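4.3. L'offre de fruits dans les cuisines partagées

Les entretiens de la première vague montraient déjà que les employés parlent peu de la cuisine quand on les interroge sur leur alimentation au travail. Ils parlent du restaurant d'entreprise, du distributeur, parfois du trajet. La cuisine partagée apparaît plus tard, presque par accident, au moment où l'on demande ce qui a été mangé entre deux repas. Nous avons donc consacré à cet espace une partie distincte du questionnaire, administré à 864 employés répartis sur 31 sites de l'agglomération de Groltovville. La collecte s'est terminée le 28 février 2021.

Dans la terminologie proposée par Dramani, nous distinguons l'offre « posée » et l'offre « rangée ». La première est visible dès l'entrée et se prend sans ouvrir une porte ni un tiroir; la seconde demande au moins un geste supplémentaire. Cette distinction peut paraître pauvre, mais elle a l'avantage d'être codée de la même façon par les deux enquêtrices, ce qui n'était pas le cas de la grille précédente, où la catégorie « accessible » recevait des sens assez différents selon le site.

Les réponses confirment en partie l'hypothèse de départ. Là où les fruits sont posés, les employés déclarent plus souvent en avoir mangé la veille. L'écart reste cependant modeste, et il disparaît presque entièrement chez les personnes qui apportent leur propre repas. Le site de Flidov constitue une exception: l'offre y est rangée dans un réfrigérateur commun, et la consommation déclarée y est pourtant la plus élevée. Zerouali attribue ce résultat à l'ancienneté des équipes, qui connaissent le contenu du réfrigérateur et n'ont pas besoin de le voir. Nous retenons cette explication avec prudence -- l'ancienneté n'a pas été mesurée directement sur ce site.

Le contenant mérite aussi une remarque. Dans les commentaires libres, plusieurs répondants écrivent qu'ils hésitent à prendre le dernier fruit, ou un fruit d'un bol presque vide. D'autres disent ne pas savoir si le bol est destiné à tous ou s'il appartient à un collègue. Un bol ouvert, placé seul sur une table claire (figure 2), ne porte en lui-même aucune indication sur ce point, et la règle d'usage doit être apprise autrement: par une note, par un message d'accueil, ou simplement par l'observation des autres. Sur les sites du groupe Drirninis, où une note écrite était affichée, l'hésitation est mentionnée moins souvent.

Il faut enfin rappeler que toutes ces données sont déclaratives. Nous n'avons pas pesé les fruits ni relevé les livraisons, et les réponses peuvent être influencées par le désir de donner une bonne image de soi.

Figure 2. Fruits de couleurs variées dans un bol à bord ondulé, exemple de présentation ouverte.
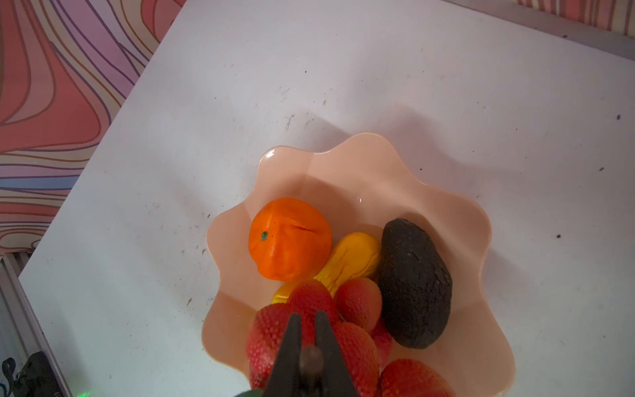 4.4. Horaires des pauses et consommation déclarée

Les horaires de pause ont été relevés par demi-heure, à partir de la même partie du questionnaire.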